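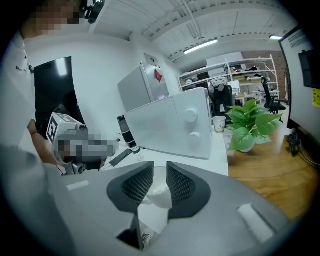

A teacup is a small cup, usually with a handle, made for drinking tea. It is often sold with a matching saucer. Early cups brought to Europe from China had no handles – these were added later by European potters.

In Gristow, teacups were made at the Dunne pottery, which employed 237 people at its peak. The works closed in 2000. Its pattern books were listed by Sinéad Gilmartin and are kept at Jestbridge, with 23 of them open to readers on request.

See also: Saucer, Mug, Teapot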